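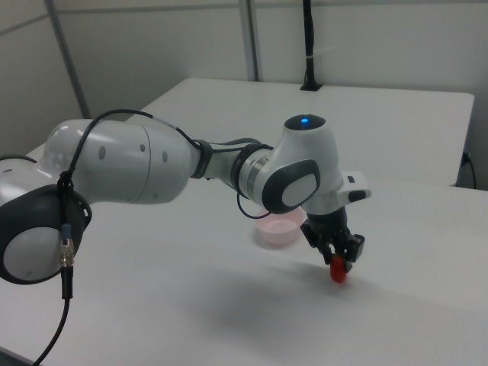 Student Robotics Board > Arms and Grippers > Cable keeps pulling on the wrist, what do you do?

kotard_lab
Posted June 1, 2019

Hello all. I am in a team of four students at the Medulberg technical school and we have a pick and place project for our automation class. The task is simple on paper. The arm must take small colored pieces from the table and put them in a bowl, and then the teacher moves the bowl and we must do it again without changing the program.

Our trouble is the gripper cable. It goes along the arm outside, and we left a loop hanging under the forearm so the wrist can turn. When the wrist goes past a certain angle the loop becomes tight and the piece is placed to the side of where we wanted. We logged 323 cycles last week and most of the bad ones have the wrist turned far to the left. Should we make the loop longer, or fix the cable in more places? The presentation is in July.

trurkico
Longer loop. We had the same problem last year. Give it a hand's width more and forget it.

leitner_bench
I don't agree with the longer loop. A long loop catches on things. Ours took hold of the bowl and pulled it to the floor during the demonstration, in front of the parents. Fix the cable with soft straps at the upper link and again before the wrist, and keep the free part only where the joint turns.

trurkico
It depends where the bowl stands. If it is behind the gripper and you come from above, the loop touches nothing.

leitner_bench
But the teacher moves the bowl. He wrote it in the first post.

kotard_lab
Yes, he moves it, and he doesn't say where. One time he put it so near to the base that we could not reach it at all.

second_shift
Before you buy straps, look at your wrist angles. A round piece can be picked from any side, so why do you turn the wrist so far? Limit the last joint in the program and maybe the cable can stay as it is. We limited ours and lost nearly 2 seconds per cycle, but the placing became much better.

kotard_lab
This is a good question. I think we turn it because the example program from class did so, and we never changed it. But some of our pieces are long, and for these we need the angle.

second_shift
Then make two cases, one for round and one for long. Keep the limit for the round ones.

leitner_bench
And straps for the long ones :) I still say straps. Also please test with the speed you will use in the presentation. At slow speed our cable was always fine.

trurkico
Ok, straps I can accept, but not tight. We broke a connector with tight straps and waited 7 days for the new one.

kotard_lab
Thank you for all answers. On Monday we will try the limit first, then two straps, not tight. I will write here the numbers for both.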